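**Skelden hand-held gripper kit, is the two-hand set worth it for a small lab?**

posted by kuna_bench, May 10, 2023

Hello all. We are a small group and we want to record demonstrations for table tasks, mostly picking up and moving household things. I look at the Skelden kit with two hand-held grippers. The seller offers also a single one, and the price difference is not small for us. My worries are the weight after a long session and the cables. Has somebody used the pair for real work? We would record 70 demonstrations for each task, maybe more.

---

**Yu-ting Tsang**

I have used the pair for 4 months, so I can answer a part of this.

The grip is like a pistol, with the trigger under your fingers, and I learned it in one afternoon. For boxes and bottles I am satisfied. For very thin things, like a card lying flat, I am not, and I would wait for the softer finger pads they promise for later.

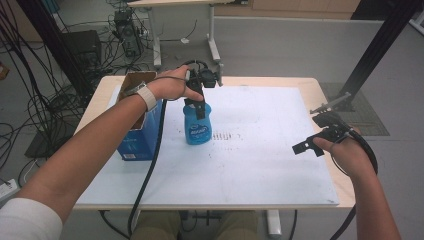
*Left gripper at the spray bottle, right one held ready at the side.*

The weight is acceptable for me until the second hour. After that my wrist becomes slow and I make more bad recordings, so I stop after 16 good ones and take a pause. The cables are the weaker point. They hang over the front of the table and pull a little when you reach far. I asked Skelden for longer ones and they sent them in 2 weeks, without cost.

If your tasks need one hand to hold and the other to open, buy the pair. If you only pick and place, the single one is enough, and you can add the second later at the same price. Please ask them to write this on the offer.

---

**Hung**

Sollberg has a cheaper one. Did not try it.

---

**mattias_r**

I agree with Yu-ting about the cables. Check also the trigger spring when it arrives. One of ours was too stiff and they exchanged it, but we had to pay the shipping.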